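Put a mat down before you take anything apart

My father-in-law's house dates from 1922, and the workbench in its basement may be as old. It is bare wood, more than 100 years of dents and oil. I learned to fix things on it, and I lost a lot of small parts there. They rolled into the cracks or off the back.

So I will argue for something dull. The most useful thing on a work table is a soft mat, and the second is a plate.

People who take up repair spend their money on drivers and meters first. I did too. When I rebuilt the feed drive on an old Skodo planer, I owned 53 sockets and had no decent place to set down a gear.
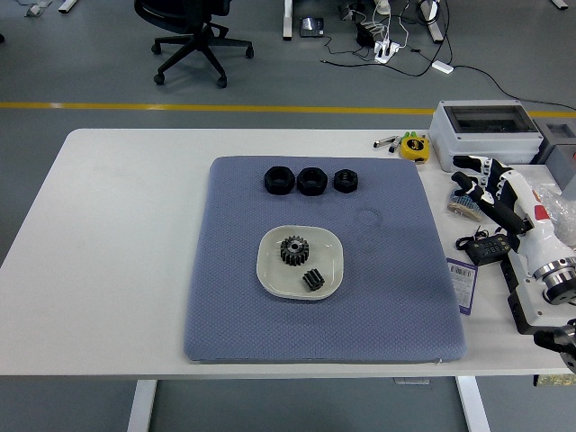

Nuts in a row on the mat, gears on a plate of their own.

A padded surface keeps a nut more or less where you left it. A plate with a raised rim does the same for gears, and you can carry it to another table without touching what is on it. Tape measure and markers go to the back, within reach.

The usual objection is that mats get dirty and take up room. They do get dirty. Mine has been washed 2 times since January and it is due again. As for room, a desk too crowded for a mat is too crowded for the job - clear it first.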